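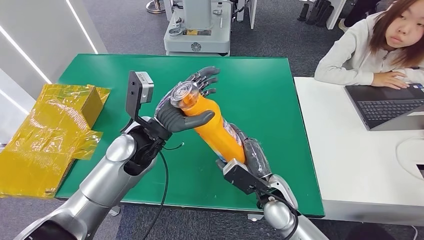 # About Sturkside

Sturkside is a shared workshop for people who build robots and automation on their own time. It occupies 900 square feet on the second floor of a former print shop on Ovden Street. The workshop is run by its members, who pay a monthly fee and keep their projects on site. No degree or trade background is required to join.

The workshop was started by Emiko Morikawa and Apostolos Tsoukalas, who had been building a small pick-and-place machine in a garage and ran out of floor. Morikawa handles electrical work and safety sign-off. Tsoukalas handles motion control and most of the machining.

## What we build

The main shared build is Jellel, a two-arm bench platform with a multi-fingered hand on each wrist. Work on it began in April and continues most evenings. The current task is bimanual holding: both hands on one light object, such as a capped plastic bottle, with the object kept clear of the table while the arms change its angle. One hand takes the object near the cap and the other takes the lower half.

This is harder than it sounds. Two arms gripping one rigid object form a closed chain, so a small position error in either arm shows up as force on the object. A soft bottle hides some of that error by deforming. A stiff one does not – it slips or the drives fault. We run the holding tests with low torque limits and raise them in small steps.

Sensor mounting has taken more time than expected. Each wrist carries its own bracket, and the two are not mirror images. A bracket that gives a clear view of the fingers tends to collide with the other arm when the hands come together. The bracket drawings are on revision 11. Cable routing follows the same pattern: enough slack for full wrist rotation, not so much that a loop catches on the table rim.

Other member projects at the moment:

- Tanabe, a belt-fed parts sorter built from salvaged office printers
- a camera slider with repeatable stops
- a greenhouse vent controller, now on its second enclosure
- a filament dryer with humidity logging

## How the workshop runs

Members book the bench by the half day. The person at the laptop is the operator and has the stop control within reach. Anyone else in the room stays outside the reach of the arms while the drives are enabled. Changes to torque limits or joint limits go in the paper log with initials, and are also committed to the project repository. The log comes first.

Code is reviewed by one other member before it runs on hardware. Review can be short. For a change to the gripping routine, the reviewer reads the diff and watches the first run at reduced speed.

Tools stay in the room. Fasteners are metric only, after an unfortunate winter with mixed bins.

## Costs

Sturkside is funded by dues and a small amount of paid fixture work for local shops. Last year's spending on shared equipment was $3,491, of which $842 went to cable, connectors and strain relief. Project materials are paid for by the members who use them. Jellel is the exception and draws on the shared budget.

## Joining

New members attend one safety session and two supervised bench sessions before booking alone. Morikawa runs the safety sessions and Tsoukalas or another experienced member supervises the bench time. Bring closed shoes. Questions about current openings can be left at the front desk or sent through the contact form.

Page last updated Jun 24, 2019.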